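Polbridge evaluation of the Hukard desk arm kit
Progress report, 4/19/22
Prepared by Sayaka Kubo

Status

The kit is installed and the review is on schedule. Work this period covered setup, teleoperation, and the first of the household handling tasks. The second round of funding has not been drawn on. Spending to date is $3,000, all of it on the kit lease and spare finger pads.

Setup

The review plan calls for a working desk with its normal contents left in place, as the vendor lists "ordinary home and office surfaces" as supported. Monitors, books and a potted plant stay where they are. Clearance between the gripper and the monitor stand is the tightest constraint, and the soft limits in the Ryu control software were set with that in mind.

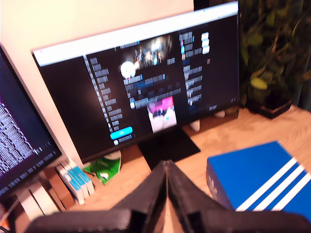
Box task

The test object is a cardboard shoebox with a hinged lid. The operator brings the gripper to the lid, opens it, and returns to the start pose. The plan requires 200 logged episodes, of which 20 were set aside for tuning grip force. Lid contact is the part of the task that needs the most operator attention. The lid is light and flexes, and a fast approach tends to push the whole box across the desk.
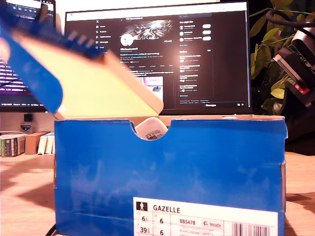

Lowering the approach speed in Ryu reduced the pushing but made each episode longer. We are keeping the lower setting for the remainder of the review and will report episode times separately.

Open items

1. Ryu drops its log file if the session is paused for too long. Reported to Hukard, no fix date given.
2. The Breltemetti finger pads arrived without a data sheet. Requested.
3. Lease extension through the end of April needs approval from your office.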